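The Lifetime Guarantee, and Whose Lifetime They Mean

By Iker Villalobos

My father bought a socket set in the year I was born and it came with a lifetime guarantee. He never used the guarantee. He did keep the card, in a biscuit tin with the passports, and when I cleared out his house in December I found it and rang the number. It belonged to a dog groomer.

I've been suspicious of the word "lifetime" ever since, and more so now that it's on everything. Frying pans, socks, luggage, garden hoses. The hardware chain Rallodthorpe puts it on 59 of its own-brand lines, in a gold circle you can read from the car park. The circle doesn't tell you what has to be alive.

So I asked. At Rallodthorpe the answer is on page six of a booklet that you have to request at the service desk. The lifetime in question is "the expected service life of the product under normal domestic conditions", and the company decides what that is. For a hand drill, it has decided on 42 months. You could call that a three-and-a-half-year guarantee, but it wouldn't look as good in a gold circle.

Planach, which sells mid-priced kitchen and workshop gear online, does it another way. Its guarantee really does run for as long as you own the thing. It also leaves out wear, rust, fading, moving parts and "cosmetic or functional change arising from use". I read that last one to Teodoro Pacheco, who spent years handling returns for retailers and now helps people argue with them. He asked me to read it again, slower.

"Functional change arising from use is how things break," he said. "They've covered you for the ones that break in the drawer." 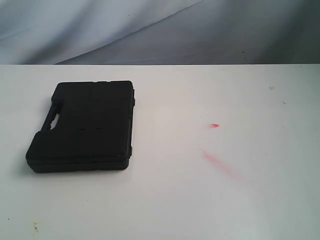

A moulded plastic carrying case. Check whether the guarantee covers the case as well as what goes in it.

Pacheco's view is that most of these promises are priced on the assumption that we'll lose the receipt. He thinks that's a safe bet. Thermal paper fades, email accounts get closed, and the claim form wants a serial number from a sticker that wore off the first summer. One firm he dealt with, Carretero, asked customers to post the faulty item back at their own cost. On a cast-iron pot the postage came to more than the pot.

Carretero's spokesperson told me the firm had honoured more than 4,000 claims and was "proud to stand behind every product". I asked how many it had turned down. I was told that figure wasn't kept in a form that could be shared. I asked what form it was kept in and the emails stopped.

To be fair, there are companies that do what they say. Darnida, a small maker of work boots, replaced a pair of mine with a split sole and didn't ask for anything but a photo. I'd love to hold it up as proof the system works. But Darnida was sold earlier this year, and the new owners' website says existing guarantees will be "reviewed in line with our values". I've put my boots in for a resole while I still can, and I'm paying for it.

The part that bothers me is how little any of this matters at the till. I know all of it, and last month I stood in an aisle with two hose fittings, one dearer by six dollars, and picked the one with the gold circle. You probably have rights under consumer law anyway, often better than what's on the box, and you don't need a card in a biscuit tin to use them. Pacheco says to mention the law early, in writing, and to skip the word "lifetime" altogether.

The hose fitting leaks. I've requested the booklet.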